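グルコソラ号 車内空間打ち合わせ 議事録(わたしのメモ版)
2021年12月30日 トロベンブリッジ分室
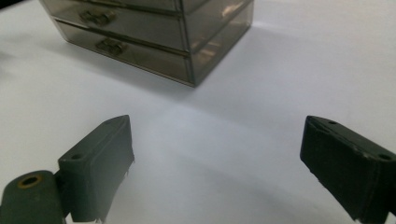 年の瀬なのに集まってくれてありがとうございました! 今回は書記がわたしなので、いつもよりおしゃべりな議事録になります。堅いのが必要な人は言ってください、あとで削ります。

議題1 前回の宿題
自動運転の移動カフェ「グルコソラ」、前回は屋根を開くか開かないかで終わっていました。開く案のまま進めます。ただし走行中は閉じたまま、停車してブレーキがかかってから開く。ここはもう蒸し返さない、ということで全員うなずいたと思います(わたしはうなずきました)。

議題2 座席の向き
いちばん長引いた議題です。対面にすると会話は弾むけれど、後ろ向きの人が酔う。試乗会のアンケートでは2,918件の回答のうち669件に「酔い」の文字があって、正直ちょっとへこみました。横向きベンチも出ましたが、急停止のときに体が流れるのが怖いという意見が強く、却下。結局、座席ごと回る案を残し、走り出す前に必ず前向きへ戻すことにしました。回転台はブーラ社の既製品で試します。自分たちで作りたい気持ちはすごくわかるんですけど、今回は我慢で!

議題3 電池の置き場所
床下に全部入れると床が上がって、乗り口に段差ができます。車いすの方が乗れない未来の車なんて嫌なので、床下と後部の2か所に分ける方向です。重さの配分は未計算。後ろが重すぎると坂道で困るのでは、という指摘があり、計算が出るまで決定にはしません。配線が長くなるぶんの損失も一緒に見ます。

議題4 外向きの表示
歩行者に「お先にどうぞ」を伝える方法。前面に文字を流す案と、光の帯だけの案で割れました。わたしは文字派だったのですが、読めない言語の人にはただの模様だと言われて、ぐうの音も出ず。光の帯で試作します。色は未定で、緊急車両と紛らわしい赤と青は使いません。音を足すかどうかは、夜の住宅街でうるさくないかを確かめてから。

議題5 名前
「グルコソラ」は言いにくい、という声がまた出ました。代案の「バット」は短くていいけれど、野球の道具にしか聞こえないという反応が多くて保留。ロゴの発注があるので、4月までには決めたいです。

決まったこと
・屋根は停車時のみ開閉
・座席は回転式で試作、走行中は前向き固定
・外向き表示は光の帯、赤と青は不可

持ち越し
・電池の重量配分
・表示に音をつけるか
・車名

宿題
座席班は回転台の見積もりを2社から取ってください。電池班は配分の計算と、坂道で止まったときの想定。外装班は光の帯を昼間の日なたで見て、ちゃんと見えるかどうかの記録をお願いします。わたしは乗り口の幅を図面に入れ直します(前の図面、手すりの厚みを忘れていました、すみません)。

その他
分室の暖房の効きが悪いので、次回は上着を持ってきてください。模型を置いている棚は年明けに動かすそうです。屋根の部品が外れやすいので、運ぶときは本体を両手で。

次回の日程は年明けに掲示板で相談します。訂正があれば、この議事録の下に書き込んでもらえれば直します。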